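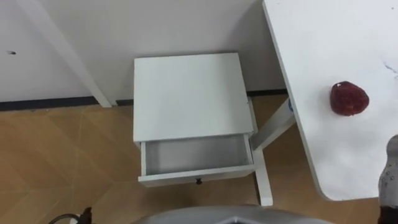
Figure 3. Petit meuble blanc, tiroir ouvert, à côté de la grande table.

4.2 Le tiroir vide comme promesse

Les travaux sur le rangement domestique s'intéressent volontiers au tiroir plein, celui des piles, des ficelles et des notices en neuf langues. Le tiroir vide a moins de succès. Il occupe pourtant, dans notre corpus de 945 relevés, une place que nous n'avions pas prévue et que la grille de codage de départ, rédigée en mars avec un optimisme certain, ne permettait même pas de noter. Il fallait inscrire une catégorie de contenu, et « rien » n'en était pas une. Deux codeurs ont choisi « divers ».

Nous avons donc repris la grille le 4 août et distingué le vide d'attente (le meuble vient d'arriver), le vide de réserve (on garde la place pour quelque chose) et le vide d'oubli, de loin le plus difficile à établir, puisque les habitants, interrogés, découvrent souvent le tiroir en même temps que l'enquêteur. Sur les 142 tiroirs vides recensés dans l'immeuble Trutden, la plupart ont été rangés par défaut dans la deuxième catégorie, à la demande pressante des intéressés.

La figure 3 montre une configuration que nous appelons, faute de mieux, le voisinage inégal. Le tiroir est large, peu profond, et ne contient rien ; le dessus du meuble est tout aussi disponible. L'unique objet à ranger, d'un rouge sombre et d'allure fruitière, est posé sur la table. Deux surfaces de rangement s'offrent à lui et il occupe la troisième. Le relevé isolé ne permet évidemment pas de dire s'il y restera, mais la disposition illustre bien la difficulté théorique : la capacité d'un meuble renseigne fort mal sur l'endroit où l'on pose les choses.

Le modèle de Sundaram, que nous avons suivi jusqu'ici, prévoit que les objets gagnent le contenant libre le plus proche. Appliqué à nos 2431 objets codés, il se comporte honorablement pour les couverts et les chaussettes, puis s'effondre dès qu'on aborde les fruits, le courrier et les clés. Nous proposons d'y ajouter un coefficient de table, qui mesure l'attrait d'une surface plane à hauteur de main. Ce coefficient a l'élégance discutable d'être presque toujours le terme dominant de l'équation.

Reste le bouton. Celui du tiroir de la figure 3 est petit, rond, sombre, fixé près du milieu de la façade. La typologie Kasach y verrait une « invitation centrale à l'ouverture », formule que nous reprenons avec la réserve qui convient à un bouton. Nous retiendrons seulement que, dans nos entretiens, les poignées sont mieux décrites que les contenus : une habitante a su dessiner de mémoire celles de toute sa commode, mais n'a rien pu dire du tiroir du bas. Les entretiens correspondants sont traités dans la section 4.3, avec les placards d'entrée.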